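Kurkis Tabletop Kit — research edition
Arm policy + object set + eval harness. One table, one arm.

Status: shipping to labs
Ships from: Rovosden
Requires: your own arm, a fixed camera, a GPU box

What it is

Kurkis is the method we built for mixed-clutter pick and place, packaged so other labs can run it. Short version: the policy proposes a grasp, a second small network scores it, and if the score is low the arm backs off and looks again. We call the second network the checker. Most of the gain comes from the checker, see results below.

Works from one fixed view. No wrist camera needed (you can add one, didn't help us much).
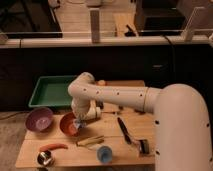
ROVOSDEN, March

New in this release: the checker now runs during the place as well as the pick. Small change in code, big change in behavior. The old version would commit to a drop as soon as the gripper was over the target, even if the object had slid in the fingers. Now it gets scored again before the fingers open. Costs a bit of time per move. Worth it.

Weights from the last release still load but the config format changed, so re-run the converter first. If you skip this you get a shape error that looks like a camera problem. It isnt.

Results

Trained on 400 teleoperated demos, tested over 1000 trials on our own table. Same arm, same lighting, objects reshuffled between trials.

Rigid objects: clear improvement over the plain policy, biggest on small stuff close to a bowl rim
Thin sticks and bundles: better, still the most regrasps
Cloth: better on picks, mixed on places
Metal and see-through objects: little change. Reflections still throw the depth estimate off

We did not test on moving objects or on a second arm. Urrutia is doing the cross-arm runs now and their numbers will go here when they're in.
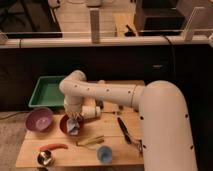 Light blue cloth, dark red bowl. Gripper down in the bowl.

About the cloth

Soft items get their own mode. The checker was trained mostly on rigid grasps and it's too strict with fabric — it sees a fold and calls it a slip. So in cloth mode the threshold drops and the regrasp limit goes up to 8. After that the arm gives up and logs a fail. Set it lower if your gripper fingers wear fast.

Delwyn Goodwin wrote the cloth mode and has a longer note on it in the repo, under docs. Read that before you tune anything.

What's in the box

Object set (bowls, tray, cup, cloth, small toys, sticks)
Layout cards for resetting the table
Calibration board
Drive with weights, demos and the eval scripts
Printed quick start, 2 pages

Arm, gripper and camera not included. Faltel mounts fit the calibration board, other mounts probaly fine with longer screws.

Setup notes

Bolt the camera down. Really bolt it. A nudge of the mount will cost you more than any setting in the config.

Calibrate with the table clear, then put the objects back. Run the short eval first, it takes a coffee break. The full one is an overnight job. 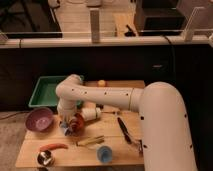 Resets are the slow part. Use the layout cards, don't eyeball it, or your runs wont compare with ours. Cards are keyed to the table corners so any flat table of the right size will do — wood, laminate, whatever, just not glossy. Log the card ID with each trial, the scripts expect it and will drop rows that don't have one.

Known issues

Regrasp counter doesn't reset after an e-stop. Restart the runner.
Cloth mode ignores the speed cap on the first move. Fix is in testing, keep hands clear till then.
Log viewer is slow on long runs

License and orders

Research use only. Universities and nonprofits get the weights and scripts free, you pay for the object set and shipping. Companies, write to us first. Put "Kurkis kit" in the subject line and tell us which arm you have.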